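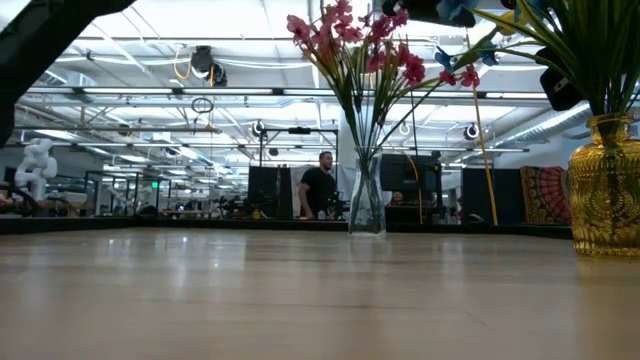
Home Posts Notes Archive About

The arm dropped a stem on Friday and it took me four days to find out why. Writing it down while the log is still open in the other window.

The task is flower arranging: pick an artificial stem from a tray, insert it in a glass vase, release, retreat. The controller is Koivisto, our in-house stack, and the grasp planner on top of it is called Trundetti. Both had been stable since April. The run in question was number 566. At the end of the insert the gripper opened 118 milliseconds early, with the stem still above the lip. The stem fell across the table. The arm then carried out the rest of the insert move with nothing in its fingers and pushed the vase sideways 22 millimeters before the force limit tripped.

The vase did not break. I would still class it as a safety fault. The release command is supposed to be gated on position, and a gate that can be skipped for a stem can be skipped for anything else.

First suspect was the glass. Clear glass gives poor depth readings, and a glossy tabletop adds reflections of the ceiling lights that the estimator sometimes takes for objects. I replayed the depth data and the lip height was off by less than a millimeter. Second suspect was the gripper firmware. I cycled it 2,000 times on the bench and got no early opens.

The cause was the clock. Trustley, the logging service, had been moved to the same machine as the controller, and it restarted time sync on its own schedule. During run 566 the clock stepped forward in the middle of the insert. The release gate had a timeout as a fallback, meant for the case where contact is never detected, and it was computed from wall time. The step made the timeout expire. The gripper opened exactly as written.

Changes so far:

Timeouts in Koivisto now use the monotonic clock. I found two more places with the same error, one of them in the homing routine.

A timeout during insert now stops and holds. It no longer releases.

Trustley is back on its own machine.

The retreat and insert moves check finger width before continuing. If the stem is gone, the arm stops.

I reproduced the fault by stepping the clock by hand – three attempts, three drops – and could not reproduce it after the first change. The force limit is the part I have not settled. It tripped, but 22 millimeters is a long way for a vase near the edge of a table. Citine, the simulator, says a lower threshold would have stopped it in six. It would also stop on every thick stem, so the threshold stays where it is until I have measured insertion forces for the whole tray.

Filed under: Robotics, Fault Notes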